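El mostrador de media mañana

El sándwich triangular ocupa un lugar discreto en la historia de la hostelería. No figura en las cartas de los grandes comedores y rara vez merece una reseña, pero sostiene buena parte de la actividad de cafeterías, estaciones y centros de trabajo. A su presentación dedica la casa Kumsa el tercer cuaderno de su serie sobre servicio de mostrador, publicado el 24/10/22.

El cuaderno es obra de Ayana Admasu, responsable de formación de la entidad, y reúne las observaciones realizadas desde el mes de junio en 5 establecimientos de la red Jamberg. La autora parte de una constatación sencilla: el cliente decide ante el mostrador en muy poco tiempo, y lo hace con la vista. El corte en diagonal responde a esa circunstancia, pues deja el relleno al descubierto y permite reconocer los ingredientes sin necesidad de rótulo. El contraste entre el verde de la hoja y el rojo del tomate o del embutido cumple aquí una función informativa.

Se dedica un capítulo completo a las bandejas. Admasu recomienda los tonos crema y los bordes bajos, y desaconseja llenar la superficie: una pieza rodeada de espacio se percibe como recién preparada. Para la bollería y el pan prefiere el cesto redondo de mimbre, que debe permanecer al alcance de quien atiende y vaciarse por completo al cierre de cada turno.

Las bebidas plantean otra clase de problema. Los expositores acrílicos de dos alturas, habituales en los locales estudiados, permiten ver la fila posterior sin mover la delantera, aunque exigen una limpieza diaria con paño suave - el rayado es su principal enemigo. El documento aconseja agrupar las botellas por color y no mezclar formatos en un mismo nivel.

Halldóra Overgaard, que revisó el texto antes de su impresión, propuso añadir unas páginas sobre las vitrinas calientes. Su criterio es que deben situarse en un extremo del mostrador, separadas de los productos fríos y con los cristales siempre despejados. La tirada inicial, de 1.000 ejemplares, se distribuye entre las escuelas asociadas, y el cuarto cuaderno tratará de la vajilla de loza.

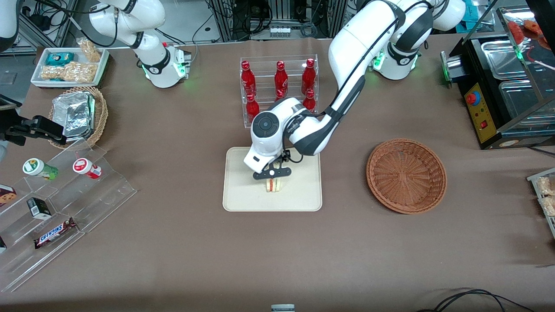
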